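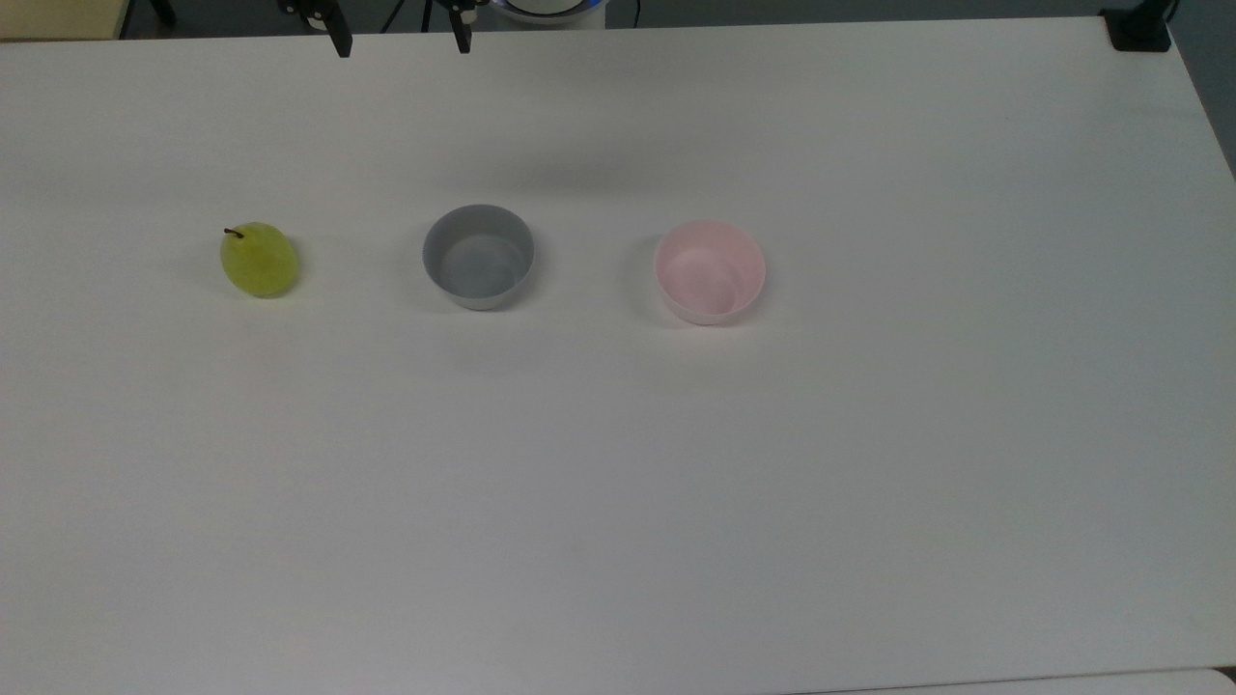
New Bratu novel moves to October, first chapters free for readers

The third book in the Veltidus series will come out in October, three months later than first planned, the small publisher Stelteo announced this morning. The book is called The Lamp Under Bunia and it continues the story of the demon Veltidus and the librarian who called him by mistake.

Author Rodica Pop, who signs her fantasy books with the name R. P. Bratu, wrote on her page that the delay was her own decision. She had already delivered the full text in spring, but after the first reader comments she took out one storyline and wrote eight chapters again from the beginning.

"The old middle part was correct, but I was bored when I read it," she wrote. "If I am bored, the reader is bored already for 10 pages. So I asked for more time and the publisher gave it to me."

Readers of the second book will remember that it ended with the gate of Bunia closed and Veltidus on the wrong side of it, without his name. According to the short summary from Stelteo, the new novel starts the same night. The librarian has to choose if she gives him a new name, and by the rules of this world that would bind both of them. The summary also promises the return of the sister, who was missing from the whole second book. Many fans complained about this, me included.

The ebook and the paperback will appear together this time. With the previous book the paperback came much later, and the people who bought it had to avoid spoilers for a long time. An audiobook is planned as well, but the narrator is not yet confirmed.

Everyone who ordered the book before the change keeps the order and the old price. As a thank you for the patience, Stelteo will send the first three chapters to its newsletter subscribers, also to those who did not order. The chapters are in their final form, with the new opening.

Pop also answered the question about the length of the series. She still plans five books, and a collection of 13 short stories from the same world may come between the fourth and the fifth. Two of these stories were published before in magazines and will be revised.

The cover is not shown yet. The publisher says only that it comes from the same artist as the first two.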